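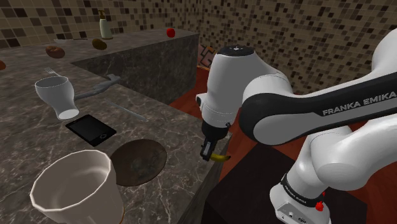
Can an arm clear a kitchen counter yet? (simulation thread)

marblehead_777
Zendberg kitchen is finally loading on my machine and I'm having a blast! Franka arm, fork and knife on the counter, a cup on its side, and the banana in the gripper as of this render. I say tidying up a counter is basically here. Give it one more year – two at most.

dishpit
Love the setup, but a banana is the friendly one. Long, a bit curved, easy to pinch from above. Show me that thin knife lying flat on the marble. I ran 500 tries on flat cutlery in Lachance and the fingers mostly scraped the counter.

marblehead_777
Fair! Knife is next on my list. Did you try sliding it to the edge first?

dishpit
Yes, and it helped a lot. In sim. My real counter has a lip.

usus_fan
I'm with marblehead. At our shop we have an arm sorting small parts into 4 bins all day and it's a joy to watch. Kitchens are messier, sure, but the jump isn't that big.

Posted 24 February 2023
tinroof
It's a huge jump. Your bins never move. Somebody leaves a tablet next to a plate and now the arm has to know one goes in the sink and the other really doesn't.

usus_fan
OK, the tablet is a good point, ha.

marblehead_777
Trying the tipped cup tonight – grab the rim or roll it upright? Custunier has a rim grasp script, has anyone gotten it to run?

dishpit
Rim. Go in slow and open the fingers wide.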